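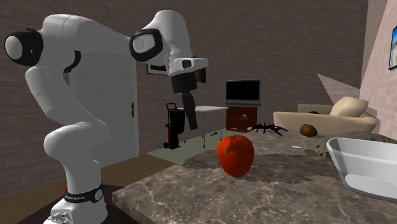 Huveo Planner and Scene Builder, desktop edition
Reviewed March 5, 2022

I have been meaning to write this one up since November, when Declan Lowther first put a trial copy on the machine in our corner of the Mamton workshop and told me to stop grumbling about the old planner until I had given this one a fair go. It has had more than a fair go by now. I have used it most working days, I have paid for a second seat out of our small budget, and I have sent the makers more emails than they probably wanted (all answered, I should say, and kindly).

For anyone who hasn't come across it, Huveo is a motion planner with a scene builder wrapped round it. You load your arm, you furnish a room, you say where the gripper should end up, and it works out how to get there without knocking anything over. It comes from a little company called Plumurbridge, and you can tell that the people who wrote it have spent a good many evenings waiting for other people's planners to finish. We use it for tabletop picking and for trying out perception code before it goes anywhere near real hardware.

Getting it going

Installation took me 55 minutes from a clean machine, and a fair part of that was my own doing, as I had skipped the page about graphics drivers. The installer is plain and polite. It checks what you've got, tells you what is missing in words you can follow, and then gets on with it. I would have liked a progress bar that meant something (it sits at 80 per cent for ages and then jumps to the end), but that's a small moan.

The arm models come ready made. Ours is the white seven-jointed one with the parallel gripper, and it loaded with its joint limits and collision shapes already filled in, which on our previous software was an afternoon's work and a bit of a headache. Sheyla Flores, who looks after our grasping code, checked the limits against her own file and found one wrist value rounded a touch too generously. She reported it and it was put right in the next release.

Furnishing the room

I expected to skip over the scene builder and ended up very fond of it. You can work with a bare table if you like, and for the first week I did, but the planner only really shows what it can do when you give it something to think about. The room I go back to most has brick walls and a marble counter at the front, with a red apple in the middle and a white basin at the far end, and then behind all that a proper living space with a cream sofa, a television on its stand and a hand truck over by the door. I start most of my runs with the fingers pointing down just short of the apple. There's a big black toy spider in there as well, all legs, and if your segmentation can cope with that it can cope with a good deal.

All those background things matter more than I had supposed. Our detector was trained on tidy pictures and was terribly pleased with itself until we gave it a round brown thing on a sofa cushion's worth of beige, at which point it called it an apple with great confidence. Better to learn that at a desk! You can swap wall textures, shift the furniture and move the lights from a script, and Huveo will happily churn out variations overnight. I left it going with 2,000 of them and came in to a full folder and no crash.

The objects themselves are a mixed bag. Some are lovely, and some are rather plain – my apple has flat little facets if you look closely, and the marble is a great deal prettier than the fruit sitting on it. For planning that makes no difference at all. For perception work you may want to bring in your own meshes, and the importer is good about scale, asking you outright whether your file is in metres or millimetres. I could have hugged whoever thought of that.

The planning itself

Now, the part you're paying for. On an ordinary reach over the counter, with the arm folded back on itself to begin with, the planner gives me a path almost before I have let go of the mouse. The paths are sensible too. The old software had a habit of swinging the elbow right out to one side for no reason I could ever find, and Huveo keeps things close and calm unless it has a real obstacle to get round. When it can't find a path it tells you which link is in the way and shows it in orange, and that alone has saved me a lot of squinting.

It is slower when you ask it to reach down inside something. Getting the gripper into the basin with a decent clearance from the rim can take 12 seconds or so of thinking, and now and then it gives up and asks for a different starting pose. There's a setting called patience, tucked away under the advanced tab, and turning it up helps. I do wish it were on the front page, and I do wish the manual mentioned it before chapter nine.

Small thin things lying flat on the counter are my other sore point. The grasp suggestions are very good for anything roundish and chunky, but give it a slim white stick lying on pale veined marble and it will propose all sorts of hopeful nonsense, fingers through the worktop included, until you tell it by hand which surface is which. Alby Hapeta wrote us a short script that tags the counter as solid before the grasp stage runs, and we haven't had the trouble since. I gather something of the sort is planned for the built-in tools.

Control is a thinner layer than I'd hoped. You can stream joint targets out, you can pause and step, and you can play a recorded run back at half speed, all of which work nicely. If you want proper force control you'll be bringing your own. We run ours through Harawira, and the two get along well enough once you have matched the clock rates – do that first, please, and save yourself the day I lost.

Living with it

The window layout is friendly. Joint values down one side, scene tree down the other, and the view in the middle as large as you care to make it. I have middling eyesight and was glad to find the text size under the very first menu. Saving is quick, and scene files are plain text, so you can keep them with the rest of your code and see what somebody changed. Heather Pryor once moved the basin a hand's width and forgot to say, and we had it found before the kettle boiled.

The undo button is less dependable. It will undo moving an object, but not changing a texture, and not anything done from a script, and it doesn't warn you of either. Save often. I now keep a clean copy of the brick room under a separate name, and I'd suggest you do likewise with whichever room becomes your favourite.

Support has been splendid. My questions mostly went to Corey Hinds, who writes long answers (a man after my own heart) and once sent back my scene file with notes all through it, pointing out that I had given the apple the weight of a bowling ball. It had been puzzling me for two days why the fingers kept slipping.

Who would like it

If you're working with one arm at a table and want to get planning and perception talking to each other without writing all the glue yourself, I'd recommend Huveo very warmly. If you have several arms sharing a space, I would wait, as that side is marked experimental and deserves the label. And if you mainly need force control, look elsewhere or be ready to pair it with something.

Four stars out of five from me. The missing one is for the undo button and the thin objects, and I shall happily come back and add it once those are mended. If anybody would like Alby's script for tagging the counter, leave a note underneath and I'll ask him to tidy it up for sharing.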